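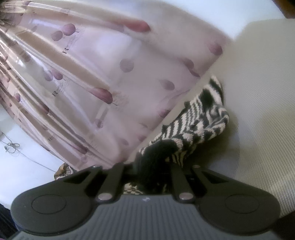 图 1 手持夹爪夹取黑白条纹针织物,腕部视角。

首页 项目 数据 硬件 下载 联系

# Gulham 手持夹爪织物数据集

最后更新:2026-05-26

## 概述

Gulham 是在 Altville 共享工坊和成员家中搭建的手持夹爪采集项目,采集对象为小件织物的夹取、提起和放置。本仓库包含录制数据、标定文件、打印件模型和读取脚本。硬件由 Ihor Tymoshchuk 设计,数据格式沿用工坊早先的 Pranano 记录器,字段有少量改动,见“与 Pranano 的差异”。

当前版本共 500 段录制,分属 7 类任务。

## 硬件

- 夹爪主体:深灰色,顶面带细竖纹,两侧为圆角翼板,翼板正面各有一处圆形凹面。
- 手指:黑色,双指对夹,根部各有一枚圆形转轴销。
- 相机:鱼眼镜头,固定在主体后上方,与夹爪一同移动。
- 惯性单元:装在相机座内,与图像共用时钟。
- 开合量:由转轴处编码器读取,单位毫米,零点为双指完全闭合。

打印件均可用普通桌面打印机完成,层高 0.2 mm。转轴孔打印后需用铰刀修整,否则编码器读数会出现回差。装配顺序见 `docs/assembly.md`。Melnychuk 版翼板与当前版本孔位不同,不能混用。

## 数据内容

每段录制为一个目录,结构如下:

```
ep_xxxx/
 video.mp4
 imu.csv
 width.csv
 pose.csv
 meta.json
```

- `video.mp4`:未去畸变的鱼眼图像,帧率 60。
- `imu.csv`:加速度与角速度,原始值,未滤波。
- `width.csv`:夹爪开合量,按图像时间戳插值。
- `pose.csv`:离线估计的六自由度位姿,坐标系原点为该段首帧。
- `meta.json`:任务类别、标定编号、采集地点编号、夹爪版本。

图像默认不裁剪。夹爪主体始终占据画面下部,训练时如需遮罩,可使用 `masks/gripper_v3.png`。该遮罩不覆盖手指活动区域。

## 任务类别

| 代码 | 内容 |
|---|---|
| T1 | 夹取单件针织物 |
| T2 | 夹取后提起并保持 |
| T3 | 放入容器 |
| T4 | 从容器中取出 |
| T5 | 对折 |
| T6 | 两件分离 |
| T7 | 展平 |

T5 与 T7 的起止点由人工标注,其余类别按开合量阈值自动切分,再逐段复核。

## 标定

每次拆装相机后须重新标定,并更新 `meta.json` 中的标定编号。内参采用等距鱼眼模型,参数存于 `calib/`。外参以双指闭合时的指尖中点为参考。重投影误差大于 0.5 像素的标定结果不入库。

## 已知问题

1. 有 33 段录制的位姿存在短时跳变,多出现在大面积半透明或反光材料占据视野时。编号列于 `lists/pose_jump.txt`,读取脚本默认跳过。
2. 条纹和格纹织物在快速移动时会产生错误的特征匹配。位姿估计前建议先做静态区域筛选。
3. 软织物夹紧后开合量不归零,不能单凭 `width.csv` 判断是否夹住。
4. 室内背景未做布置,窗帘、墙面、家具等均按原样保留,各地点之间亮度差异较大。
5. 早期录制的惯性数据时间戳整体滞后一帧,读取脚本中已补偿,直接读 CSV 时需自行处理。

## 与 Pranano 的差异

`grip` 字段更名为 `width`,单位由编码器计数改为毫米。位姿四元数顺序改为 `x y z w`。旧文件可用 `tools/convert.py` 转换,转换不可逆,请保留原件。

## 使用

```
pip install -r requirements.txt
python tools/verify.py --root data/
python tools/view.py --ep ep_0007
```

`verify.py` 检查文件完整性和时间戳单调性,不检查标注内容。

## 许可

数据采用 CC BY 4.0,代码采用 MIT。录制中含住宅内部画面,再次发布时请保留地点编号,勿附加地址信息。问题请提交至 issue,并注明录制编号和夹爪版本。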